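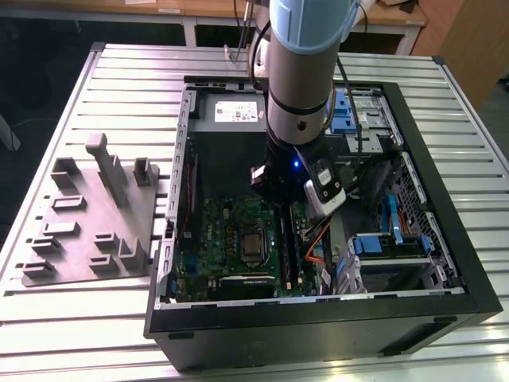
Satik Refurb Line, Cell 2 (PC teardown and memory swap)
Monthly safety and condition check
Date: 5/19/21
Checked by: Valeriano Paredes
Second signature: Abdelkrim Abdel Rahman
Result: Passed with comments. Do the comments.

Marks used: OK, FIX (run it, but fix it before the next check), STOP (don't run it). N/A must come with a reason. "Didn't look" is not N/A. It was tried in April.

BEFORE YOU START

1. Arm in reduced speed, pendant in the checker's hand. OK
The pendant stays with whoever is leaning over the table. If two of you are leaning over the table, one of you should stop.

2. Target computer unplugged, cord off the table. OK
Unplugged means the cord is out of the machine, with you looking at the empty socket. Hold the front power button in for a few seconds afterward. Power supplies stay closed in this cell, always, however curious anyone is about the fan.

3. Wrist strap on and clipped to the ground stud. OK
The strap tester by the door reads green for nearly everyone and red for Abdelkrim. He has been issued the conductive lotion and would like it known that it smells like a dentist.

4. Sleeves, lanyards, long hair. OK
Badge lanyards go in the drawer. A badge caught under a descending wrist makes for a memorable ID photo.

EMERGENCY STOPS AND GUARDING

5. E-stop, operator side. Press it with the arm moving. OK
Stopped and held, no drift. Reset needed a deliberate twist, as it should.

6. E-stop, far side. FIX
It works, but the button has picked up a wobble. Body of the switch is turning in its hole. Tightened by hand for now, needs the proper ring wrench. Don't glue it. I found the glue sitting next to it and I am choosing to believe that was a coincidence.

7. Floor scanner, warning zone and stop zone. OK
Walked in from both sides and once backward. Slows at the outer line, stops at the inner one. Lens wiped with the soft cloth, not with a shirt.

8. Restart after a stop. OK
The arm must wait for the reset button and then for the start button. It must not pick up where it left off just because you stepped away. Tried it three times.

ARM

9. Base bolts, witness marks lined up. OK
If you can't find the paint marks, clean the base before you write "no marks."

10. Joints, slow sweep, listen. FIX
Joint four has a faint tick near the end of its travel. It was there in April and it's no louder. Logged with Wesik, who replied that it is within normal limits and asked us to keep listening. We are excellent listeners. Record again next month at the same speed so we can compare.

11. Cable run, full length. OK, with comment
This is the item that takes the time, so don't do it from your chair. Move the wrist to the lowest pick position over an open tower and look at what the camera cable does. It should hang clear of the drive cage and have slack left over. Then rotate the wrist to both limits, slowly, and look again. Desktop cases are full of sheet metal edges that were never meant to meet a moving cable.

Comment: the jacket has a shiny spot where it rubs at the wrist. Not through, not close to through. Moved the tie back a little so it rubs somewhere else, and before you say it, yes, I know. A proper sleeve is on order.

12. Wrist status light agrees with what the pendant says. OK
If the two disagree, believe neither and call one of us.

GRIPPER AND CAMERA

13. Finger pads. FIX
Left pad is worn at the tip. It still holds a memory module, but the pull test came in at the bottom of the allowed band. New pads are in the Pundosier box on the second shelf. Change both sides together. One new pad and one old one gives you a gripper that pulls to the right, and then you will spend an afternoon blaming the camera.

14. Grip force setting. OK
42 percent for memory, same as last month. Somebody had written 50 on the masking tape on the pendant holder. The tape has been removed. The setting lives in the recipe, and the recipe is changed by signature.

15. Camera bracket screws. OK
Snug, with thread locker. If you touch these, you do item 17 from the top, all of it, including the dull part.

16. Camera lens. OK
Clean. Blower first, then the wipe. Old office computers bring old office dust with them, and it loves glass.

TABLE AND FIXTURES

17. Camera to table calibration check. OK
Limit is 0.4 mm, result was comfortably inside. Run it with the lights as they are during work. Running it with the blinds down gets you a lovely number that means nothing.

18. Printed fixture plate, fit and condition. OK, with comment
Flex the tall post gently with one finger. You are looking for whitening or a crack line at the root, where it meets the plate. None seen. Check the raised slots for crumbs of plastic and stray screws, as a part sitting high by the thickness of a screw head will be put back into a motherboard at an angle, with confidence.

Comment: the plate must be seated flat on the table before it is clamped. Press on each corner. If it rocks, something is under it. Last month it was a washer.

19. Table grooves. FIX
Vacuumed, and it was due. Screws roll along the grooves and gather at the low end, where they wait for something flat to be placed on top of them. Please vacuum at the end of every shift as the sheet says. The sheet does say it.

20. Case seating. OK
Tower on its side, open side up, flat on the table, no cables trapped underneath. Shove test: push on one corner with your palm. If it slides, reset it before you clamp, not after.

21. Loose cables inside the case. OK, with comment
Drive cables and their wire bundles have to be tucked out of the way of the memory slots before the arm comes down. The vision will route around a lot of things but it treats a floppy data cable as a matter of opinion. Hold it back with the soft clips. No metal clips inside a case, ever, and no tape on the board.

22. Clearance at lowest pick height, tall expansion cards and drive latches. OK
Step it down in jog, hand on the stop, eyes at table level. Different models put their drive bays in different places, and the recipe for one is no promise about another. New model, new clearance check, new line in the log.

TRIAL RUN

23. One full cycle at reduced speed, checker watching. OK
Module out, placed in fixture, picked again, reseated. Both latches closed.

24. 13 cycles at working speed. OK
No missed picks. One retry on the seventh, vision asked for a second look and then got it right. Retries are fine. Log them anyway.

25. Cycle count read from controller and written down. OK
We are past the 2,000 mark on this set of pads, which squares with item 13. The pads were rated for it and have been good sports.

OPEN ITEMS CARRIED FORWARD

Item 6, far side e-stop ring. Valeriano.
Item 10, joint four recording, compare next month. Abdelkrim.
Item 11, cable sleeve. Ordered through Sqalli, no delivery date yet. If the shiny spot turns into a dull spot with fibers showing, this becomes a STOP and you don't need to ask either of us.
Item 13, pads, both sides. Valeriano, before the next full shift.
Item 19, everybody.

COMMENTS FROM SECOND SIGNATURE

Went over items 5 to 8 and 11 again on my own. Agree with all marks. On 11 I would put the tie one notch further back; have done so and re-checked at both rotation limits. The lotion remark under item 3 is noted and will be answered in the next report. A. Abdel Rahman

Sheet goes in the red folder at the cell. Copy to the shift desk. Last month's copy was found under the coffee maker and has been replaced with a drier one.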